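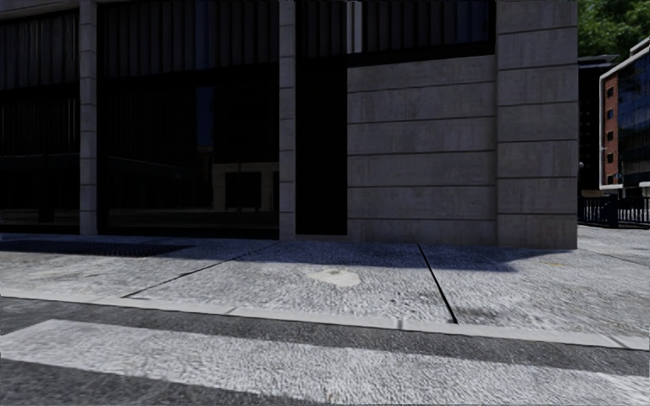
According to Quang Đồng, the Wuvent simulation kit was slow to load but simple to run once the street scenes were in place.

Progress to 2019-09-01: Zendeo completed 1,131 of the 4,000 simulated sidewalk runs due under the grant. Curb and crossing scenes were finished in July – pedestrian scenes remain open. The supplier has offered 2 further licenses, and a decision is requested within 20 days.

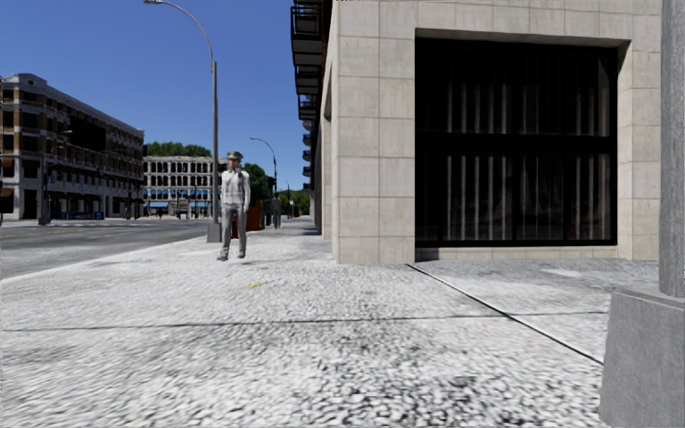

Simulated sidewalk with pedestrian, Wuvent kit review.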